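3.2 Phones and their cases

Phones were the largest single group among the personal items in the Prundura inventory. Of the 1,071 items recorded across the four sites, 41 were phones, and all but 12 of these were kept in some kind of case. We treated a phone and its case as one item, following the practice set out by Steiner for spectacles and their holders. The two are stored together, picked up together and put down together, and owners who were asked to list what was on a table almost never listed the case on its own.

Cases were sorted into four types: clear, solid color, folding cover, and other. Clear cases were the most common type at Avbridge and the second most common at Boluvska. The coding sheet asked for the color of the phone and the color of the case on separate lines, which caused trouble with the clear ones. At first, coders wrote "none" or "white" or repeated the color of the phone. We changed the sheet so that a clear case was always entered as "clear" and the phone color was taken from whatever showed through it. The earlier sheets were then coded again.

The color of a phone in a clear case is easiest to judge from the side. When the screen is off, the front of most phones is black or close to it, and the glass reflects whatever is nearby. Figure 4 shows a phone of this kind. The light purple of its side edge is visible through the case, while the screen is almost entirely black with two dim red reflections in it. An entry based on the front alone would have read "black phone." We therefore asked coders to look at an edge before filling in the color line, and to write "not seen" if no edge was in view.

Gloss was a further difficulty. A shiny edge under a shiny case picks up bright streaks, and a pale color can be taken for white or silver where the light is strong. Coders were told to use the duller part of the edge and to ignore the highlights. Light purple, light blue and light pink still gave the most disagreement -- more than all the dark colors together -- and we merged them into a single "pale" group for the counts in Section 4. The original color words were kept in a notes column. 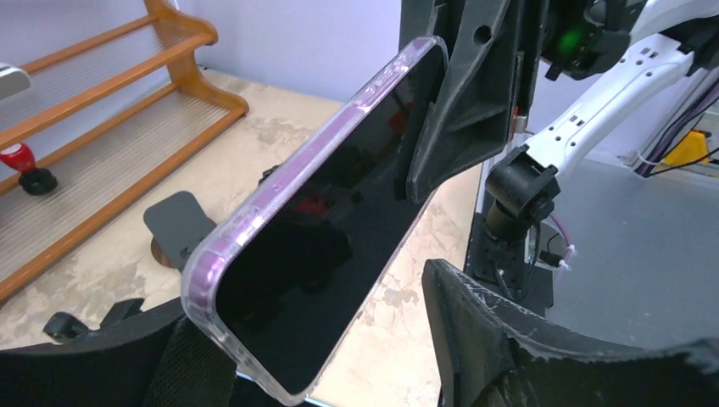

Figure 4. Phone in a clear protective case, screen off. The color was coded from the side edge, and the raised covers over the side buttons were coded as part of the case.

3.3 Items lying under or behind other items

Flat things tend to end up in piles. Phones, notebooks, tablets and folders were often recorded with another flat item partly beneath them, and in many cases only a thin strip of the lower item could be seen. We gave these items their own line on the sheet, with the type entered as "flat item" unless enough was showing to name it. Coders did not lift anything to check.

This rule lowers the count of named items and raises the count of unnamed ones. At Boluvska, where desks were shared and were cleared only on Tuesday, unnamed flat items made up a large part of the sheet for the later rounds. At Avbridge they were rare. We do not read this as a difference in what people owned. It reflects how long things had been left to build up, and the two sites should be compared only on the rounds made soon after clearing.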